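Tue 17 November

She's out. Hauled Thursday, finally, three weeks after I said I'd do it, and she's sitting on stands at Skorcombe between a trawler with no windows and somebody's very shiny catamaran. Lundier looks small up there. She always does out of the water, and the keel always looks bigger than I remember.

Quick notes before I forget everything, mostly for me.

The bottom is better than I expected. Slime at the waterline, a handful of barnacles on the prop, nothing on the keel. Craig Lindsay ran the lift and had her pressure washed before I'd found my boots. The zinc is shot though. Maybe a third left, and I put it on in August! So either the shore power at our old slip is bad or I have something wired wrong, and I'd bet on me.
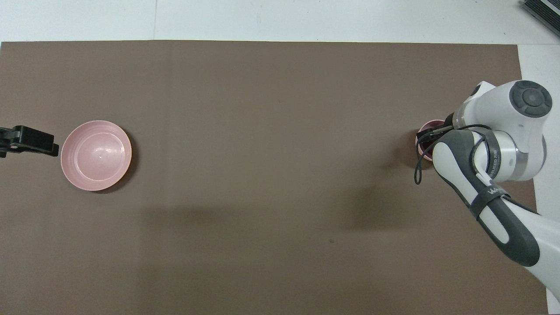
Pink bowl, brown paper.

Rudder bearing. This is the one I've been putting off. There's play in it, you can grab the bottom of the rudder and feel it knock. Dimas Saragih came over from two boats down and wiggled it and made a face. He says lower bearing, drop the rudder, no way around it. Which means either getting her lifted again or digging a hole under the skeg, and the yard does not love holes. Waiting on a price. Barbieri (the rigger, not the pasta place) thinks the lift would be 300 with her already on stands. Fine. Less than I was afraid of.

Also the mast is staying up this winter. I know, I know. I went back and forth. The standing rigging was done two seasons ago, the spreader boots are ok, and I need the money for the bearing. Agata Bianchini went up in the chair for me, because I don't do heights anymore, and found one cotter pin missing its tape and thats it. She also brought down the old wind vane, which has not pointed at the wind since we bought the boat. 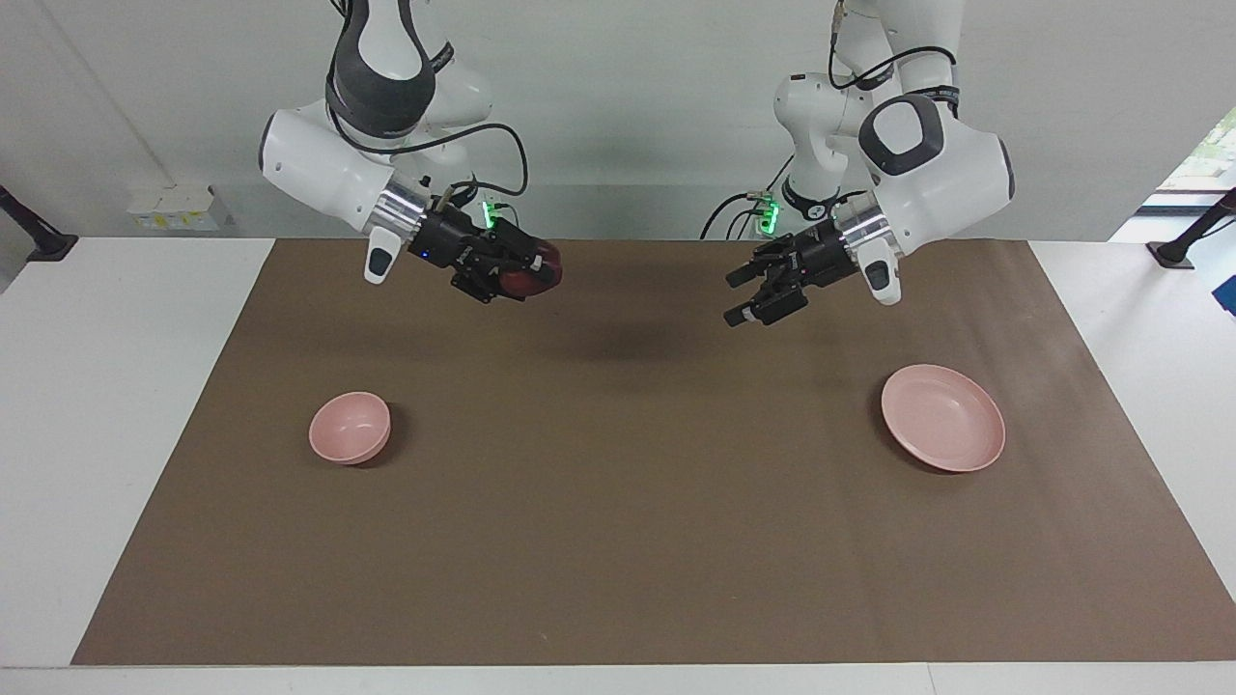 Paint next. I've got two cans of bottom paint left over from spring and I'm going to stretch them with one new one, same stuff, same color, a dark red that looks great for one day a year. It's close to the red of the round thing in that black gripper, only without the gloss. Ours dries flat as a brick. Sanding first, then tape, then one coat all over and a second on the leading edges and the rudder — assuming the rudder is attached to the boat by then. I'm not rolling anything under 50 degrees again. Learned that the hard way, it came off in sheets.

Engine stuff, fast:
Oil changed while it was warm.
Antifreeze through the raw water side, ran till it came out pink.
Impeller out, in a baggie taped to the wheel so I can't start her without it.
Fuel topped off, stabilizer in.
Did not change the primary filter. Will do it. Engine is at 457 hours, which for her age is nothing.
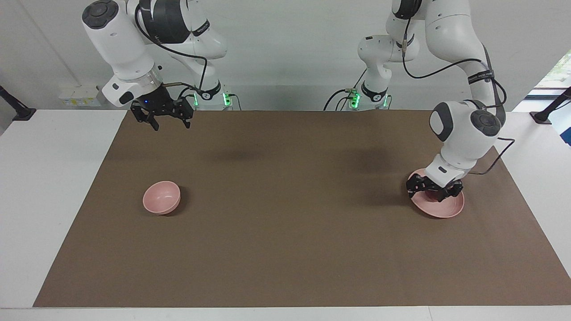

Two white arms, one of them reaching for the pink plate.

Cover went on Sunday. Took four of us and a lot of yelling. Zohreh Shojaei sewed new chafe patches where the stanchions poke through, and they fit the first time, wich has never happened with that cover. Still need more line for the aft end, I was 20 feet short and finished it off with an old jib sheet. Looks terrible. Holding fine so far.

Left to do: bearing, filter, cushions home, batteries on the charger, find the boathook. I had the boathook on the dock at haulout. If you're at Skorcombe and have a spare boathook with green tape on it, call me.

Back up Saturday if it isn't raining.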